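Tanora grid tray – quick review
Posted June 29, 2023

Short one, have to be out the door soon. Been meaning to write up the Tanora tray since January and keep putting it off. So: white plastic grid, goes on the bottom of the ventilated box, keeps whatever you put in there up off the floor of it. Sold through De Bruijn, no extras, no little bag of feet or clips. Just the tray.

We'd been without one for ages. Stuff sat straight on the bottom panel. Small jars, tubs, paper bags, the odd tea towel somebody thought would do as a liner (it won't, it bunches up and then everything leans). Tried a cut-down shelf mat first. Curled at the corners. Tried a cooling rack from the kitchen drawer, the wires were too far apart and anything narrow went over. So the tray was more or less the last idea left.

Ordering was fine. De Bruijn took six days, the box was a bit crushed on one end but the tray itself was OK. No instructions, don't need any.

Fit

Good. I'd measured twice and still expected to be filing a corner. It went in flat and covers the floor, and with nothing else in there you get a nice clean white base under the back wall with the fan grille. The vent slots over and under the fan stay clear too, that was my main worry. The Stukcombe one I looked at has a raised rim all the way around and I'm pretty sure it would have crowded the bottom slot. Didn't buy it, so take that for what it's worth. 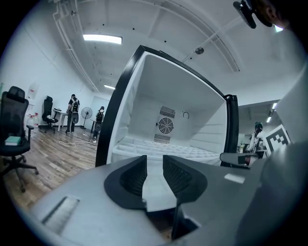
Arnout Geerts: Does yours rattle when the fan runs? I had the same tray for a while and ended up putting a strip of felt under the back edge, otherwise it drove me up the wall.

Fair point, Arnout, should have put that in. Mine buzzed a little the first week, only on the high setting, and only with nothing on it. Put a couple of full jars at the back and it quit. Haven't bothered with felt. If you're running it near your desk all day you might want to, costs next to nothing at any hardware store.

The squares

Small. Good and bad. Good in that pretty much anything with a flat bottom stands properly – spice jars, film tubs, little pill bottles, all fine. Bad in that crumbs and bits of label go down the openings and you don't see them until you take the tray out. Then you see all of them. A bigger grid would be easier to clean but I'd lose the jars, so I'll live with it.

Thin things don't work. Pens, brushes, anything with a point will find a square and tip over. I put those in a cup and put the cup on the tray. Solved.

Weight, I can't give you a proper number. The listing at De Bruijn says 2000 grams spread evenly and I've had maybe half that on it, call it around 1000, with no bend I could see. Wouldn't lean on it with a hand. I did once by accident, reaching for the hook on the back wall, and it gave a creak I didn't enjoy. No crack tho.

Getting it out

OK this is my one real complaint. There's no tab, no cutout, no handle, no finger hole. You have to get your fingertips in at the front and pinch the near edge, and if it's sitting snug, which it should be, there's not a lot to pinch. First time I tipped it up too far and scraped the side wall. You want to lift the front edge just a touch and then draw it straight towards you, level, slow. Everybody here has their own way of doing it and everyone thinks theirs is the right one.

Height matters more than I'd have guessed. With the box on a low table you're bending over or down on your knees, and your wrists are at a bad angle. Up on a counter it's a much nicer job. We've kept ours low anyways, no counter to spare.

Once it's out I just put it flat on the floor to wipe it down, the floor's wood and the plastic slides nicely if you need to shift it over. Also a good moment to see whether it's still flat. Ours is, near enough.

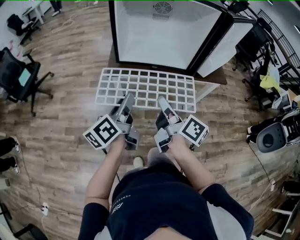
Tray out on the floor, box on its low table behind.

Cleaning

Warm water, dish soap, an old toothbrush for the squares. Takes longer than it should. The outside edge wipes in seconds, it's the inside corners of each little opening that hang on to things. I tried the shower head on it and that was the fastest by a mile, though you then have a wet bathroom to deal with. Haven't put it in the dishwasher. The label says hand wash and I don't feel like testing it with a tray I need tomorow.

Colour's held up. Tumeric got on one corner in the first month and left a yellow smudge, took a paste of baking soda and two goes to fade it. If you store anything that stains, I'd wish for a grey version. There isn't one that I can find.

Compared to the others

Brimow does a tray that looks nearly the same in the listing. Borrowed one for an afternoon. Softer plastic, sags in the middle with jars on it, but it has a notch at the front you can hook a finger in, so coming out is far easier. Costs less too. If you're only keeping light stuff in there, I'd have a hard time telling you not to get it.

Stukcombe, see above re the rim. Nice finish, from what I could tell through the packaging. Pricey.

For us the stiffness wins. Jars stand up, air gets underneath, and it doesn't wander when you slide things to the back.

Score

Four out of six on my usual scale. One off for no finger hole, one off for the scrubbing. Would go to five if Tanora put a notch in the front edge, it's a tiny change and I've emailed them about it. No reply so far.

Would I buy it again? Yep. Thinking of getting a second so there's one in use while the other dries on the rack, if De Bruijn still has them in stock. Will add a note at the bottom if the spare turns out any different. Got to run.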